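4. Setting up the Pluveo rain gauge log

Do this before the gauge goes outside. Takes a while the first time, quick after that.

You need: the gauge, the bracket, two AA batteries, something to write on. Lined paper is fine. The app keeps 30 days of readings, then drops the oldest. So paper is your long-term record.

1. Open the battery door. Batteries in, plus end up. Close until it clicks.

2. Hold SET until the display blinks. Let go. Pick inches or millimeters with the arrow — you can't change this later without clearing the memory.

3. Write down the serial number from the base. You'll want it if you call Dikley for parts.

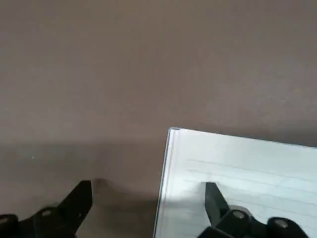
4. Rule your log page. Columns for date, time, reading, notes. Leave the notes column wide, hail and leaves and birds all go in there.

5. Pick one time of day and stick to it. 7 a.m. works for most people. Rain after 7 belongs to the next day's line.

NOTE: A trace (wet funnel, nothing in the tube) is written as T, not 0. Zero means dry.

6. Mount the bracket on a post, away from trees and eaves. Rim level. Check with a spirit level both ways, a tilted rim reads low.

7. Pour 300 ml of water slowly thru the funnel. Display should move up in small steps. No steps? Tipping arm is stuck. Lift the funnel, free the arm, try again.

CAUTION: Don't pour fast. Water over the baffle gets in the battery bay and the warranty doesn't cover it.

8. Press CLEAR once. Test water gone from the total.

4.1 Monthly chart (optional)

Big sheet of paper, days along the bottom, rain up the side. Use a thick marker for the bars and a thin one for the running total. Start a new sheet each month. 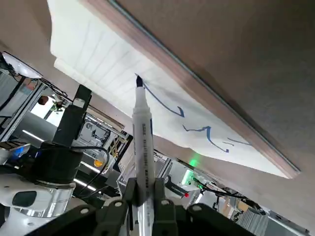

Label the month at the top before you draw anything. January and June look alike once they're in a drawer. Keep the scale the same on every sheet or the comparsion is useless.

If the display shows E 119, the memory is full — sync with the app, then press CLEAR. If it shows Lo, change both batteries, never just one.

Freezing weather: bring the funnel indoors. Ice splits the tube. See section 5 for winter storage.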